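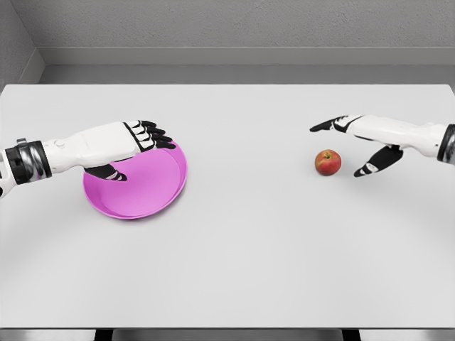
Skotar's home burnishing kit for pottery comes in a cardboard sleeve with a drawing of a river on it, and I'd like it known that I bought it in spite of the river. I had a shelf of small hand-built bowls and plates, all coiled, all thirsty-looking, and a notion that I could put a proper stone polish on them at the kitchen bench. My ambitions for colour were modest. A round pink plate with a small red apple off to the right of it, on a light grey table, is near enough to the whole of my palette, and I wanted a slip that would land somewhere between the two once it had been fired.

Inside the sleeve you get 4 polishing stones, a jar of red slip, a jar of cream slip, a square of chamois and a booklet. The stones are the reason to buy it. They've been tumbled properly, they have no flat spots, and the long narrow one gets under a rim in a way that the back of a teaspoon (my previous method, don't write in) never did. The smallest stone is for people with smaller bowls or more patience than me.

The slips are a mixed business. The red goes on like cream and takes a shine after two passes. The cream goes on like plaster and sulks. Paweena Sriwong, who teaches the winter hand-building class I keep enrolling in, thinned hers by a third and sieved it through a stocking, and her pots looked marvellous. The booklet mentions neither thinning nor stockings. It does give a full page to breathing.

It also tells you to burnish at leather-hard, then neglects to say how you'd recognise leather-hard if you met it. I went too early on the first plate and dragged a groove right across the middle. The second I left overnight under a tea towel and it had gone chalky by breakfast. The third was lovely, and I've put it where visitors will have to walk past it.

Firing is where you need to keep your wits. Skotar recommends 730 degrees and no higher, and for once the booklet is right. I sent two pieces along in a friend's hotter load and they came back as matte as a house brick, with all that rubbing gone for nothing. At the lower temperature the shine held. The pots won't hold water, mind you, so anyone hoping for a vase should take up glazing or dried flowers.

For comparison, I borrowed the Lahtinen set from Itsuki Imai. It's dearer, the stones are mounted on handles, and the handles are a mistake. You lose all feeling for the clay and end up gripping the thing like a toothbrush. The Lahtinen cream slip is far better, though, and I may have used a little more of it than I'd admitted to Itsuki before he reads this.

The jars hold 225 grams apiece, enough for a dozen small pieces if you don't drop one in the sink. Refills are sold separately and seem to be permanently out of stock in the cream, so somebody out there must be sieving.

Four stars for the stones, two for the cream slip. The chamois is now cleaning my glasses and doing very well at it.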